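I went along to the Jaretti open day in May mostly to try the Nultell hand gripper, and I'm so glad I did - they let me have a go for a full 17 minutes while the coffee went cold! 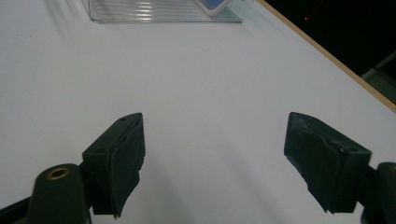
*The Nultell, fingers open, with the clear container at the far end of the table.*

The spread between the fingers is generous and I like the chunky black pads, though the wrapping on them looks pretty crumpled and I'd want spares in the box. My wrist was tired by the end, too. At $3,773 it's a lot for a small shop like mine, but I'd happily borrow one. Four stars.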